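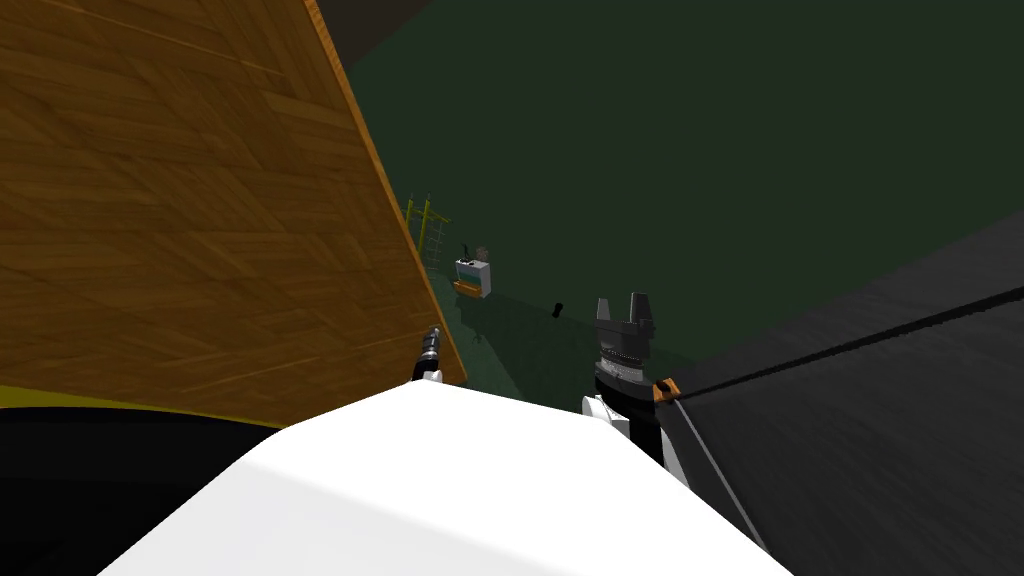 Tapsell swears by doing the fingers first and the wrist after, and says anybody who zeros the gripper before the pads are seated will be doing it twice. Fair enough. We used to say the opposite on this page. Changed it after enough of you wrote in.

Drikgate two-finger service kit, for parallel grippers on white-shell two-arm units. Sold by Welcombe. In stock, ships same day if you order before the cutoff.

What you get
Finger pads, one pair
Housing screws, 10 (you'll use fewer, they roll)
Wrist ring seal
Small tube of grease, enough for 18 services if you don't go crazy
Feeler strip
Printed card, same text as below but smaller

Fits: Drikgate parallel gripper, old and new housing. Does NOT fit the slim single-tip tool, that takes the other kit. People order wrong on this every week. Check both arms before you buy, plenty of units run a different tool on each side.

Doing the job
Park both arms pointing up. Power off at the base, then wait for the brake click. Open the fingers all the way before you cut power or you'll be prying them apart by hand.

Wipe the housing down first. Dry rag. No solvent near the ring.

Old pads off. They peel from the tip end down. If one tears, warm it a little and go again. Don't scrape the bevel, a nick there will show up later as a drifting grip.

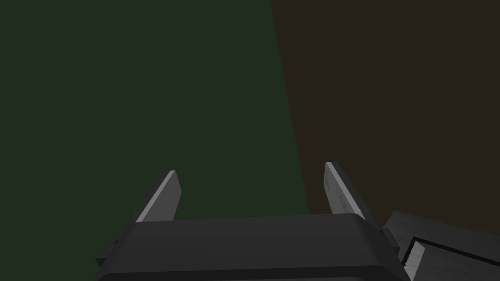 New pads on, press from the base up, hold each one for a slow count of 21. Then check the tips level with each other. Use the feeler strip flat across. If one side sits high back the screw off a quarter turn and reseat, dont just force it.

Ring seal next. Grease thin. If you can see grease you used too much.

Power up, run open and close 100 times at low speed, nothing in the fingers. Listen. A tick on the close side is usually a housing screw, not the motor. Re-zero last. Save it to the unit, not just the session!!

How often: every April and again in the fall is fine for light work. Simulated runs first if you have a model of your cell, especially when there's big furniture or panels close to the arms. Stellmont users, update the tool offset by hand, it won't pick up teh new pads on its own.

Returns ok if the bag is sealed. Opened grease, no.

Page updated October 12, 2025

Comments (4)

gripfix_dan
Seal was a tight fit on the old housing but went on. Card is way too small to read.

mlo
does the offset change if I only swap one pad?

Welcombe parts desk
@mlo yes, and please don't swap only one. Wear won't match.

benchrat
Ordered the wrong kit. My own fault. Exchange was quick, still waiting on the shipping refund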